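Piduvness
Notes from a reluctant automator

The rulebook nobody tested

Fourteen months into this job and I have finally been handed a good practice guide for two-armed cells. It runs to 248 clauses. Dirkthorpe, where I spend my working days, has adopted it in full, which means I have had to read it in full, and I did most of that at the kitchen table in December with a pot of tea going cold.

I don't hate it. Clause 15 says every shared workspace should have a named owner, and I'd have paid money for that clause last spring, when two people were each changing the speed limits and neither knew about the other. But a good third of the thing reads as if it had been written by someone who wanted a long document more than a safe cell.

Take the part on simulation. The guide says a task must be run 300 times in simulation before it goes near real arms, and that the simulated cell must be "a faithful copy" of the real one. Faithful in what way? There's no list. Our cell model has a wall clock and a whiteboard with a graph on it, and very nice they are too. None of that tells me if the friction at the fingertips is right. I asked Idalina Gouveia, who looks after the models, how she decides when a copy is faithful enough, and she said she stops when people stop complaining. I trust that more than the clause.

The job we were checking is a dull one, two arms over one plate and a small white block to be moved about. Dull is what you want when the rules are the thing on trial.
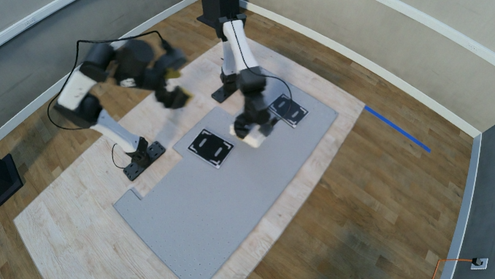
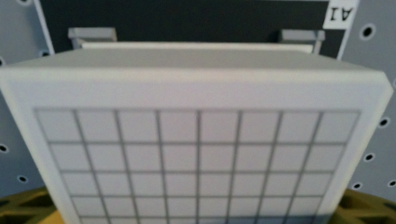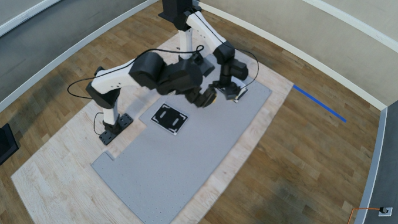
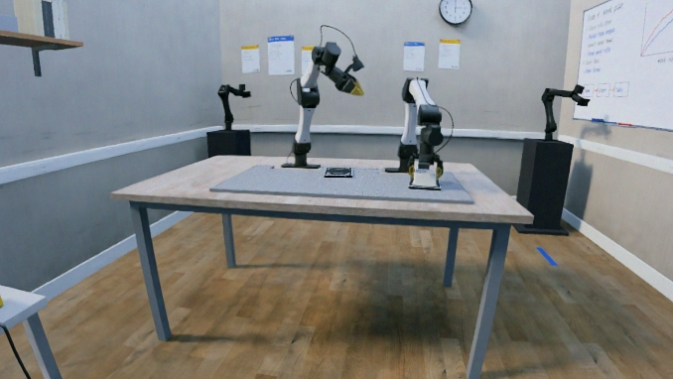 All four views come from the simulated cell.

Clause 61 on "separation of moving parts" is where I lost patience. It wants a fixed minimum gap between the arms at all times. Fine for two machines that happen to be neighbours. Hopeless for two arms meant to work over the same plate, where the grippers have to come near each other or there's no point in having the second one. What I'd want is a rule about who gives way, and how slowly they both go when they're close. The guide has a sentence on that, in an appendix, marked as advice.

Then there are the cables. The real trouble I've had over the years has been with cables — snagged, pulled tight at full reach, rubbed through at a wrist — and the guide gives them one line: "cabling shall be suitably managed". Suitably! You could drive a van through that. My own rule is to send each joint to both ends of its travel by hand, at a crawl, and watch the loop the whole way. It takes a quarter of an hour per arm and it has saved me more grief than anything in the 248.

Barros, who supply our fixings, sent over a checklist of their own, and Bravex want us to buy a piece of software that ticks the boxes for you. I've seen the demo. It gives you a green badge when the form is complete. It'll give you the same green badge if every answer on the form is wrong, and I said so, and the chap moved on to the next slide.

So for now I'm doing what the guide asks and keeping a second list beside it, in pencil, of what I'd check anyway. The log stands at 615 runs, well past what the clause demands, and I still wouldn't sign the sheet on the strength of that number. Runs with the block put down in the same place every time are one run, repeated. I've asked for the start position to be shifted between runs, and for a few where the block is left somewhere awkward on purpose. The guide doesn't mention any of this.

Comments are open, and if you've had clause 61 past an inspector with two arms on one table, I'd like to know what you wrote in the box.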